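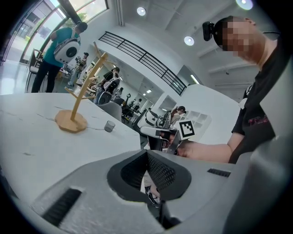
Last changed: March 7, 2026

Reading time: 7 min

We use cookies to keep the site running and to see which pages get read. Accept all / Settings

I'd been trying to get Elif Naz Kılıçarslan on the phone since November, and when I finally did she told me to stop calling and just come over. So I took the bus out to Drondside, got lost twice between the stop and the front door, and arrived to find her crouched under a table looking for a dropped screw. "Grab a chair," she said from down there. "Is Czesław with you?" He wasn't. I hadn't met him yet.

Elif runs collection for a project called Caron, and if you've read this site for a while you know I have a soft spot for the unglamorous end of machine learning. Everybody wants to talk about the model. I want to talk about the people who spend all day picking up cups so the model has something to learn from! Caron's people do that with hand-held grippers. You hold the thing, you squeeze, the jaws close, and the recording of what you did becomes one example.

"People picture a robot arm in a cage," Elif said, once she'd found her screw. "We have one of those, it's at Clenden, I see it maybe once a month. My whole day is hands."

The room is bright and has high ceilings, with a mezzanine railing running over your head and big windows down one side, and there are people at it all over the place. Some of them wear backpacks, some have a small camera strapped to the head, and the grippers themselves get passed around a fair bit. A square black-and-white marker sits on top of the one the man beside me holds. I asked Elif how you find your way around when half the room is in gear. "You learn people's shoes," she said.

The job they were on that day was the tree. It's a light wooden stand with thin angled branches coming off a center pole, and it lives on a marble-patterned tabletop with a little gray cup next to it. The task is cup to branch and branch to cup, over and over, with the tree turned a little each time and the cup put down somewhere new. I thought it looked easy. Elif said everyone thinks that, and she put a gripper in my hand.

I was terrible at it. The first thing you notice is the weight out in front of your wrist, and the second is that you can't see the cup once the jaws are near it, so you end up bending sideways like somebody trying to read the label on the back of a bottle. My first attempt pushed the whole tree across the table. My second one was fine, I thought, until Elif shook her head.

"You looked, you stopped, you thought about it, you went in," she said. "The policy is going to learn the stopping."

That was my favorite thing I heard all day, so I made her explain it properly. When a person hesitates over a cup, there's a reason for it inside the person's head, and none of that reason ends up in the recording. All that's there is a hand hanging in the air for two seconds. Give a system enough of those and it'll hang in the air too. They had a stretch last year where the arm at Clenden would come down to within an inch or so of a handle and then just wait. "Very polite," Elif said. "Like it was letting someone go ahead of it." She went back through the batch and traced it to a week of new people who had all been told to be careful.

So now she doesn't say careful. She says "go at the speed you'd do it at home with someone talking to you."

Czesław Tomaszewski turned up while I was on my fifth or sixth try. He's the one who reviews everything, and he came over from a desk at the far end of the room with a sandwich in one hand. He'd been through 443 recordings of the tree task by then and had thrown out 130 of them, and I said that sounded harsh.

"It was a soft week," he said.

What gets one thrown out? He has a list but he wouldn't show it to me, and Elif says it changes. A lot of it is boring stuff — the recording started late, the gripper never closed all the way, somebody's sleeve got in front of the lens. Then there are the ones he called "too good." I asked what on earth that meant. He said there's one collector (he wouldn't name names) who has done so many that every reach is the same reach, the same little arc in from the right, same height, same everything. Czesław kept 400 of that person's examples from an earlier task with mugs and later worked out that he might as well have kept 40.

"I told them to go back to being bad," he said. "They were insulted, I think."

Elif disagrees with him about this, by the way, and they went at it in front of me for a good ten minutes without seeming to mind. Her view is that a smooth, repeated reach is worth having as a backbone and you get your variety by moving the objects. His is that you can move the cup all you like, and if the hand always comes in from the same side the system learns a side. She thinks he throws away too much. He thinks she's sentimental about her collectors. I asked if they'd ever tested it, keeping his rejects and training both ways, and there was a pause, and then Elif said, "Stitberg did."

Stitberg is the group that trains on what Caron collects. They took one task, the mug one, and ran it with Czesław's cuts and without. I wanted a winner! I didn't get one. With the cuts it did better on tables it knew. Without them it did a bit better in a kitchen it had never been in, and then got worse again when they moved the lamp. Each of them is completely convinced that this proves their point, and I'll admit I changed my mind twice on the bus home.

Newsletter: one email a month. Enter your address. Subscribe

We took a break after that and I asked about the crowd. I'd expected a quiet lab with three people in it. Elif said she likes it busy. If you collect in an empty room with a plain wall behind you, then the first time somebody walks past, the system is seeing a walking person for the first time in its life. "I used to ask people to keep back," she said. "Now I let them wander." Czesław likes the wandering too, so that's one thing they agree on. He did ask me not to lean on the table.

I asked her how she got into it. She used to teach ceramics, evening classes mostly, and she says the jobs are closer than you'd think. You watch somebody's hands and you can tell what they're about to get wrong. She joined to help out for a month and was put in charge of the schedule, then the props, then everything. The tree was her find. She wanted something with branches at different angles that would wobble if you hit it, and she'd been through two others before this one, both of which were too heavy to punish you.

Then I asked the question I'd come with, which was how many examples is enough. The tree set has a target of 2718. I laughed, and Czesław looked pleased that I'd noticed, so I assume he picked it. Elif had wanted a round number. Neither of them believes in it much as a target. She says you can feel it when a task is finished, people stop finding new ways to do it, and he says that's when he gets suspicious.

What about mistakes, I asked. Do they keep the drops? It depends, and this was something I hadn't known. If you drop the cup and walk off, it goes. If you drop it, go after it and get it onto the branch anyway, Czesław wants it very much. He'd like more of them. The trouble is that you can't ask for them. "As soon as I say please drop it and recover, they drop it in the nicest possible spot," he said. He gets his best ones late in the afternoon, when people are tired, and Elif's rule is that tired people go home, so they argue about that as well.

I had one more go before I left. I tried to do it at the speed I'd do it at home with someone talking to me, and Elif helpfully talked to me the entire time, about glazes. The cup went on the branch. It slid down a little and stayed. I looked over at Czesław, who had finished his sandwich, and asked if that one would make it in.

"Send me the recording," he said.

I've written to him twice since. Elif says the tree is done now and they've moved on to drawers, and I'm invited back for those if I bring my own gloves.

Search this site: type and press enter. No results yet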